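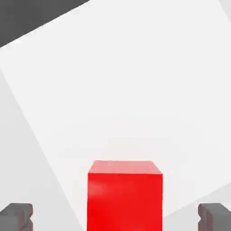
I spent most of December rewriting the rules we use for logging simulated pick trials at Traltdale, and I've had enough mail about it that I'm putting them here.

The old rules were one page long. They said a trial was a pass if the block was lifted, and that was it. Oda Nygård went back through 906 trials from the Gwynne set and found 183 where two people reading the same log would have written down different results. Some had a block that was tipped and then picked up. Some had a block that was lifted and dropped before the arm got anywhere. Both counted as passes if you were in a generous mood.

So the first rule now is that the pass condition gets written before the run, in a text file, with a height and a hold time in it. If you change it later, you start a new set. You don't edit the file. I broke this one myself on the second day and had to throw out a morning's work.

The second rule is about the start pose. We used to write "near the block," and near meant whatever the last person had left in the config. Now the pose is saved with the trial, along with the seed and the build number of the simulator. The finger opening goes in too. I left it out of the first draft and Oda put it back.

The third rule is that every trial keeps all its camera views, including the dull ones. People like to delete a view when the gripper isn't in it. Please don't. When you're trying to work out why a policy went for the wrong color, a view with one block up close and just a corner of another is worth having, and you can't get it back without rerunning the whole thing. 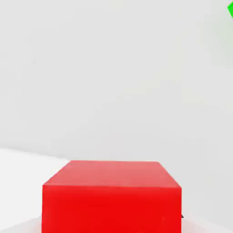
The same goes for failed runs. They stay in the folder with the others, under the same kind of name. At Sarkstead they were moved to a separate drive, and when the drive filled up they were gone, and the pass rate in the report couldn't be checked by anyone.

Rule 4 is the one I get complaints about. No result from simulation goes into a report next to a result from a real arm unless the table says which is which, in the row itself. A footnote doesn't count. Deduvstead asked if a shaded cell would do. It won't, as people print these in black and white.

Going back over the old sets is slow. I have 1838 trials left to relabel and I do a batch most evenings. The ones with no saved pose are marked "unknown start" and left out of the totals. Next I need to settle what to do about runs that time out with the block already in the grip. Oda wants them as fails. I'd like a separate code for them, and we haven't agreed yet.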